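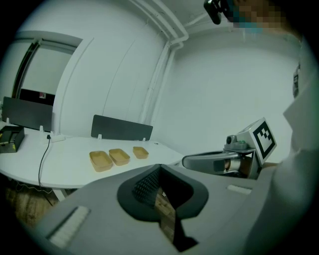
2001-06-04

No time, writing this on my knee. Up at 6, coffee, no toast, ran for the train and missed it anyway.

So the big news is Rochelle Baptiste got married. THE Rochelle. Small thing at her mother's house, no press, and she told everybody herself on the radio this morning between two records. Laughed the whole way through. Said he proposed during a power outage and she thought he was looking for the flashlight. I had to stand in the hallway to hear the end of it.
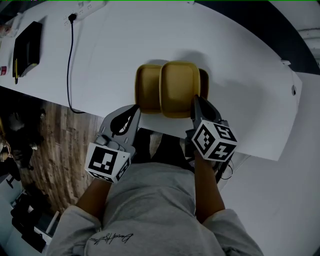
And of course by lunch the phones were going. Was it the drummer, was it the cousin of the drummer. It's Eduard Ondrejka, the one who played the dentist in Atallah. Two seasons, that mustache. I called that back in October and got laughed at, so I want it in writing. They sat next to each other at the Skosby premiere and she was eating his popcorn. You don't eat a coworker's popcorn.

Wrote 277 words for the column, cut to 50 because the horoscope ran long. Fifty! For the wedding of the year. Kept the flashlight, lost the mother's hat, lost the cake (coconut, four layers, the cat got at one). Huteo's people rang twice wanting their soap mentioned becuase she's in it till the end of summer. Said maybe. Didnt.

Things still to do before bed:

- Find the tape of her on the talk show, the one where she pretends to slap the host. It was a bit, they rehearsed it, but people still write in upset. More than 3000 letters that year if you believe her agent. I don't.

- Call Imby about the Atallah reunion. They say it's on, they said that last time. If Eduard is in I want ten minutes with him, and not about the mustache.

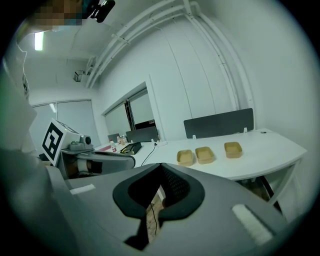
- Card for Rochelle. Nothing with doves on it.

- Return the blue shoes. Recipt is in the other coat.

Talked to Mom, who is against the whole thing. Thinks he's too old for her and that actors shouldn't marry other actors, who does the cooking. Told her he's 4 years older, thats nothing. She said it was the dentist part she didn't care for.

Rain again. Bus home full, wet umbrella in my shoe. Going to bed, tape tomorrow.

Comments

popcornfan: You DID call it! I remember the Skosby thing, I have the magazine somewhere.

Marge in the valley: Loved him in Atallah, never missed one. What was wrong with the mustache

tv_lou: is the reunion really happening or is this like last time

popcornfan: Lou, it's like last time.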